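The Lerner Conservatory of Music

Notes from the Office of the Registrar of Instruments
Fiction supplement, March

THE KRAJČÍ LOAN

The Conservatory is pleased to confirm that the viola known as the Krajčí has been returned to the collection. Members of the faculty who have asked after it are thanked for their patience. The following account has been prepared by the undersigned at the request of the Dean, who wished to have the matter set down while those concerned could still agree on it.

The instrument was lent to Ostap Marchuk in his second year of study. Under the terms of the loan, the borrower is to play the instrument daily, to keep it within the city limits except by written permission, and to present it for inspection on the first Monday of each term. Mr. Marchuk presented it for inspection at every date required of him. The inspection cards are complete and are signed in his hand, the early ones in full and the later ones with an initial only.

He graduated and did not return the viola. The Registrar at that time, Salamatu Lamptey, wrote to him in the usual form. He replied by return of post that he had been engaged by the Lisach Quartet, that the quartet was to leave on tour within the week, and that he would be grateful for an extension. An extension was granted. Miss Lamptey noted on the file copy, in pencil, "He asked nicely."

The file contains 63 letters. It is the view of this office that a loan should not produce so many. The first several concern insurance. The valuation stood at 2,000 when the instrument left the building, and Miss Lamptey pressed him to have it looked at again, as prices had risen. Mr. Marchuk answered that he did not care to know what it was worth, as he had to carry it on trains.

After this the letters leave the subject of insurance and do not come back to it. He wrote to her about halls. The hall at Clutik had a stove beside the stage that ticked as it cooled, and the second violinist had learned to count against it. In another town the audience had stood through the whole of the slow movement, and the players never learned why. Miss Lamptey replied on Conservatory letterhead. She reported repairs to the practice room windows, the retirement of the harp teacher, and the results of the spring examinations. She enclosed, each term, a blank inspection card.

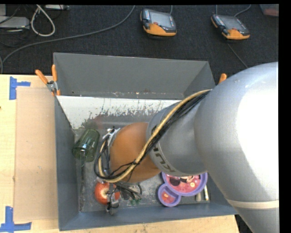
KUKA arm over a gray bin.

He completed the cards. Where the form asked for the condition of the varnish, he described the varnish. Where it asked for the condition of the bridge, he wrote "standing," and one winter, "standing -- so am I." The cards were accepted as valid by this office. There is no provision in the terms of loan for inspection by the borrower, and the undersigned has been unable to find any record that the question was raised.

In the year the quartet disbanded there was a gap in the correspondence. Miss Lamptey sent three cards and received none back. She then applied for leave, the only leave of more than a day that appears in her record, and gave as the purpose "inspection of property." The application was approved. She traveled to Clutik, where Mr. Marchuk was teaching children in a room over a bakery.

Her report of the visit runs to a single page. The instrument was found in good order. There was a small open seam on the lower bout, which the borrower had noticed and had been afraid to have closed by anyone he did not know. The strings were new. The case had been replaced without permission. At the foot of the page, under Remarks, she wrote that she had asked the borrower to play so that the sound might be assessed, that he had done so, and that the assessment had taken most of the evening. She recommended that the loan be continued.

It was continued. Miss Lamptey retired from this office in due course and the file passed to her successor, and then to the undersigned. The letters from Clutik went on arriving, addressed to her by name. They were forwarded to her home unopened, and she brought them in afterward, opened, and asked that they be filed.

The viola came back last month. Miss Lamptey carried it up the front steps herself and would not give the case to the porter. She had with her the final inspection card, which was blank except for the date of return and the line for the borrower's signature. She signed there -- it was pointed out to her that the line was not hers to sign -- and then asked for a receipt.

A receipt was issued.

The seam on the lower bout remains open and will be attended to before the start of the fall term. The Krajčí will then be available for loan. Students wishing to be considered should apply in writing to this office. Applicants should note that the terms have been revised, and that written permission will now be given for travel by train.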